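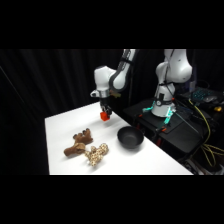
Red cube in the gripper; black bowl, moose and giraffe on the table.

I have wanted to write this post since January, and now that we're properly into it I hardly know where to begin, so I'll begin with the cube.

The job is putting the red cube in the bowl. A toddler can do it, and I've spent weeks helping an arm learn it, and I have not been bored once! We're after 2000 examples for the first round. Each one is a full go from start to finish: the arm moves out to the cube, closes the gripper, lifts, carries it over to the bowl and lets go. Every go is saved with the joint positions and the video, and later the whole lot is fed to the model, which has to work out for itself what all those goes have in common.

Kiyoshi Honda does most of the steering and he is lovely to watch. He has this slow, rounded way of coming down on the cube, like someone lowering a teabag. Mine are much jerkier. I worried about this (I offered to stop, in fact, and just do the labelling) but Kiyoshi Sugiyama, who runs the project, wants both of us in there. If all the examples come from one very tidy pair of hands, the model only ever sees tidy situations, and the first time it drifts a bit wide it has no idea how to get back. My wobbles are full of getting back. I have never been so pleased to be told I'm clumsy.

Yes, two Kiyoshis. We go by surnames in the room and it still goes wrong at least once a morning.

We work in blocks of 20. Before each go the cube gets a new spot, and so does the bowl, and between blocks we shuffle the soft toys. The moose and the giraffe are there as clutter. They aren't part of the task and the arm should leave them alone, but a model that has only ever known a bare white table can get very confused by one with things on it. Plush is brilliant for this, all soft edges and odd shapes, and it never lies the same way twice. I'm very fond of the moose.

What surprised me is how much of the work is deciding what counts. Say the cube catches the rim and then drops in. Keep it? We do, with a note. Say I miss the grasp, open up and try again. Keep that as well, it's gold. But if I stop halfway to think, with the arm just hanging there, it goes in the bin, or we'd be teaching it to dither. We wrote all this down after the first 4 blocks, when Honda and I found we'd been marking things quite differently, and then we went back and did those blocks over. Painful, but I'd do it again.

The set is called Vurari, by the way, which was Sugiyama's choice. My suggestion was Moose and I was outvoted.

Next up is a batch with the lights turned down, and after that I'm hoping for a second colour of cube, so it has to pick the right one. I've also been promised 5 goes with the moose sitting inside the bowl, just to see what the trained model makes of it. I'll report back on that one!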